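Prirnside keeps posting that a printed cloth on the packing table makes the work feel calmer. I have doubts.

1/ Mine came from Pomare and it still has creases. Flat in 5 minutes, said the page. No.

2/ Blue mountains are nice to look at. They don't make a carton close any faster.

3/ Also not sold on packing wooden blocks tight with no filler. Tollo swears by it. I'd want to see a box after a rough trip in May. 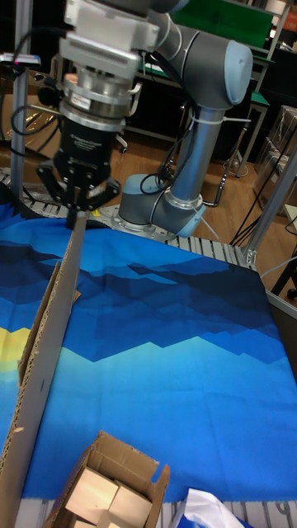
Three blocks in an open box, mountain cloth in view.

4/ The cloth stays for now. I'm not buying a second one.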